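Home | Practice Areas | Our Office | Meeting Minutes | Contact

Rumside Legal Aid Partnership
Minutes of the February meeting, held at the Hindstead office

The meeting opened at 5:30 p.m. The Rumside, Hindstead and Grernero offices were represented. Kaewkla sent apologies and a written report. The minutes of the previous meeting were approved with one correction: the filing fee waiver form is kept at the front desk in Hindstead and not in the records room.

1. Eviction clinic

The Rumside office reported that the walk-in eviction clinic took 36 new tenants last month. Most came in after getting a court summons, and several had missed the answer date. The office asked that the flyer put the answer deadline in the first line, in English and Spanish. Agreed. Rumside will send a draft to the other offices before printing.

Grernero asked to move its clinic from mornings to evenings. Parking behind the building is free after 6 p.m. and the county bus still runs. The change was approved for a trial of two months.

2. Intake and conflict checks

Kaewkla's report was read aloud. Two intakes were opened there for people whose landlord was already a client of the partnership in another matter. Both files were closed and both callers were given outside referrals. The report asked for a shared list that all the offices can search before an interview starts.

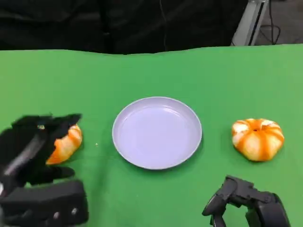 Can an office begin the interview while the conflict check is still pending?
Staff may take the caller's name, the other party's name and the next court date, and everything else waits until the check is cleared.

The meeting asked that this be added to the intake sheet. The Hindstead office will set up the shared list and report on access and passwords next time.

3. Engagement letters

A revised letter for limited representation was circulated. It now states which hearing is covered and when the work ends. Grernero objected to the paragraph on appeals as too long. The paragraph was cut to three sentences and the letter was adopted. Old copies should be recycled.

4. Copy charges

The charge for certified copies was discussed. A proposal to stop passing it on to clients when the bill is under $40 was carried, with Kaewkla's vote to be taken by email.

5. Other business

The Hindstead scanner is still out for repair. Closed files waiting to be scanned should stay in the locked cabinet.

The next meeting will be at the Grernero office. The meeting closed at 7:10 p.m.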